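Jekgate Ramblers and Strollers > General chat > How much water do you really carry?

mossybank
Fri 25 September
Did the Grirkosov loop at the weekend, 9 miles, and my other half insisted on two litres each. I came home with most of mine. It had a lovely day out, saw the reservoir, met a sheep. Is everyone else hauling this much or have we been got at by the magazines?

tarnation8
Two litres for Grirkosov is daft. There's a tap behind the chapel at Skellitz and a pub after that. I take one small bottle and a sense of optimism.

PegLegPete
The chapel tap was off when I went through in May. Optimism is 0% water, tarnation. Carry the two litres and tip it out at the top of the last hill if it bothers you.

tarnation8
Walked up a hill with water in order to pour it on the hill. Right.

wetsocks
Can we talk about what people carry it in? I've had three bladders and they all ended up tasting like a paddling pool. Gone back to a plain shop bottle, wide cap so you can get it open with gloves on.
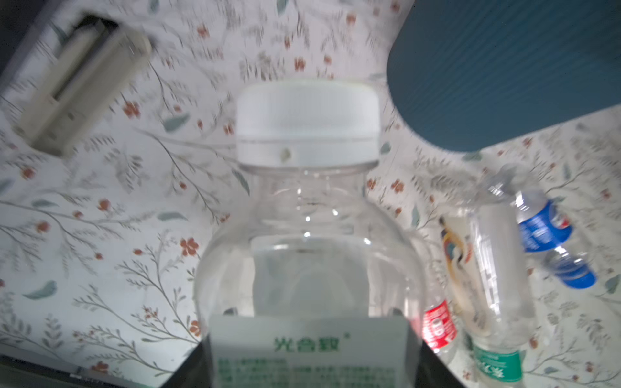
Plain clear bottle, white screw cap, green writing on the label

mossybank
What's the brand? Can't read it.

wetsocks
光合数, it says. No idea how you'd say it. The rest of the label is too small for my eyes.

PegLegPete
You shouldn't keep refilling those, they're meant for one go. Get a metal one.

wetsocks
I had a metal one, a Lacson. Weighed more than the sandwiches and rang like a church bell on every stile.

tarnation8
Mine's a squash bottle from the back of the cupboard. Still faintly orange.

PegLegPete
That explains a lot.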